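Minutes of the Parish Council, St. Brendan's, Kekthorpe
December meeting, held in the lower hall

Present: Bianca Sârbu (chair), Fr. Munteanu, the deacon, the organist, representatives of the choir, the school, the altar guild and the Grerent Street chapel, and three parishioners at large, one of them very much at large, as he arrived at 8:10 and asked us to start over. We did not.

Apologies: The youth representative, who has an exam. The bookkeeper, who sent figures and a note saying the figures should speak for themselves.

The chair called the meeting to order at 7:05 p.m. Fr. Munteanu opened with a prayer for patience. The prayer was noted.

1. Minutes of the last meeting

Approved with two corrections. The word "heated," describing the discussion of the parking lot, was changed to "full." The sentence saying that the organist "stormed out" now says that she "left to check on the organ." The organist thanked the council. The clerk wishes it recorded that the organ was on the other side of town at the time, being repaired.

2. The letter from the diocese

The chair read out the letter on the proposed merger of St. Brendan's with the Grerent Street chapel. It runs to four pages, and the word "merger" is not in it. The letter prefers "shared pastoral journey." The deacon asked where the journey was going. The chair said that as far as she could make out, it was going to Grerent Street on Sunday mornings and coming back here for funerals.

Fr. Munteanu said the bishop's office wants a written response before Lent. He has spoken to the vicar general by phone and was told that no decision has been made. He was then told the date on which it would take effect.

The Grerent Street representative said her people had received the same letter with the names the other way around, so that in their version it is the chapel that keeps the funerals. She had brought a copy. The two letters were laid side by side and compared for several minutes. Apart from the names, they differ only in a comma on page three, and ours is the one that has it.

Discussion followed. The main points were:

The choir does not object in principle to singing with the Grerent Street choir, but would like to know who stands in front.

The school asked whether its Friday Mass would be affected. Fr. Munteanu said he didn't know. The school asked who would know. Fr. Munteanu said he would ask the person who had told him no decision had been made.

The altar guild stated that it had polished this church's brass for longer than the diocese has had a website, and would be responding separately.

A parishioner at large said that this had all been settled in Rome years ago and that the local paper was in on it. Asked for a source, he said he had read it in the local paper. The chair moved things along.

It was agreed that a joint response would be drafted by the chair and the Grerent Street representative, pointing out the matter of the two letters in a tone of mild curiosity. The deacon offered to supply the tone. His offer was declined with thanks.

3. The rumor about the sale of the rectory

The chair reported that she has been stopped in the supermarket, at the dentist and once at a red light by people wanting to know who is buying the rectory. The rectory is not for sale. Fr. Munteanu confirmed that he lives in it and would expect to be told.

The story seems to come from an item in the Kekthorpe paper, which said that "church property" was under discussion with Damidel, the builders. Damidel came in October to look at the gutters. Their van was outside for most of an afternoon, and the gutters are on the rectory, so the paper had two facts correct.

The school representative suggested a formal denial. The organist said that a formal denial was how everyone found out about the last thing. There was some support for this view. After discussion it was agreed that a short line would go in the bulletin saying the gutters are being repaired, with no mention of any rumor, and that people may draw their own conclusions, as they were going to do anyway.

Action: the chair to write the line. The council to stop helping her write it.
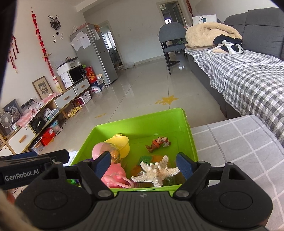
4. Finances

The bookkeeper's figures were circulated. The second collection for the roof stands at $1095, and the candle box brought in $732 since the last report. The gutter work has been quoted by Damidel at $2000, payable on completion. The deacon asked whether the candle money could go to the gutters. Fr. Munteanu said that people who light a candle for an aunt in the hospital probably do not have drainage in mind, and that he would like the money to stay where it is until the council has thought about it properly.

The roof collection was then considered. There was a lengthy exchange on whether a gutter is part of a roof. The Grerent Street representative, speaking as a neutral party, said that in her view it was. The altar guild said that in its view it was not, and that the rectory roof was not the church roof in any case. The chair pointed out that the envelopes say only "Roof." The clerk was asked to find one and read it aloud, and did so. It says "Roof."

Voted: that the gutters be paid for out of the roof collection as far as it goes, with the rest from general funds. Carried, with the altar guild abstaining audibly.

5. Christmas schedule

Fr. Munteanu presented the schedule. The children's Mass will be at 4 p.m. on Christmas Eve and Midnight Mass will be at 10 p.m. A parishioner at large asked why Midnight Mass was at ten. This question is asked every year, and the clerk has been instructed to refer readers to the minutes of any previous December.

The choir wishes to sing the long setting of the Gloria. Fr. Munteanu wishes them to sing the short one. The organist said that there is a medium one. It was news to everyone, including the choir. She will play it for both parties next week, and they have agreed to listen in the same room.

The pageant has three kings, two of whom are brothers and are not speaking. The school is handling it. Costumes are in the upstairs closet, except for the innkeeper's, which has not been seen since last year. Anyone who took home a brown robe by mistake is asked to leave it on the hooks by the side door, where no questions will be put to them.

6. The papal blessing

The deacon reported on his application for a papal blessing certificate to mark the parish anniversary. He sent off the form in the spring and has heard nothing. He sent it again in the summer and received a polite acknowledgment of the first one. In the fall he was informed that two certificates are being prepared, one for St. Brendan's and one for a St. Brendan's in a place spelled "Kekthrope."

The chair asked whether we might frame both. The Grerent Street representative asked whether, in view of the shared pastoral journey, the chapel might have the spare. The council laughed more than at any other point in the evening, after which it emerged that she was serious. The matter was deferred.

7. Correspondence

A letter from a visitor complimenting the homily and complaining about the microphone. Fr. Munteanu asked how she had heard the homily. It will be answered.

A letter, unsigned, stating that certain people in the parish are working against Fr. Munteanu from within. He read it himself, said he recognized the handwriting, and said that its owner still owes him a casserole dish. No action.

A request from the Kekthorpe paper for comment on "the situation." The chair has asked which one.

8. Any other business

The side door still sticks. Lift it and push.

The coffee urn has been descaled. The altar guild would like it known who did this, and it was the altar guild.

The parishioner at large who came in at 8:10 asked what had been decided under item 2. He was given a copy of both letters to take home.

Next meeting: January, same room, 7 p.m. The draft response to the diocese will be sent around beforehand. Members are asked to read it before they disagree with it.

Fr. Munteanu gave the closing prayer, and the meeting ended at 9:25 p.m.

Minutes taken by the clerk and approved for circulation by Bianca Sârbu, chair.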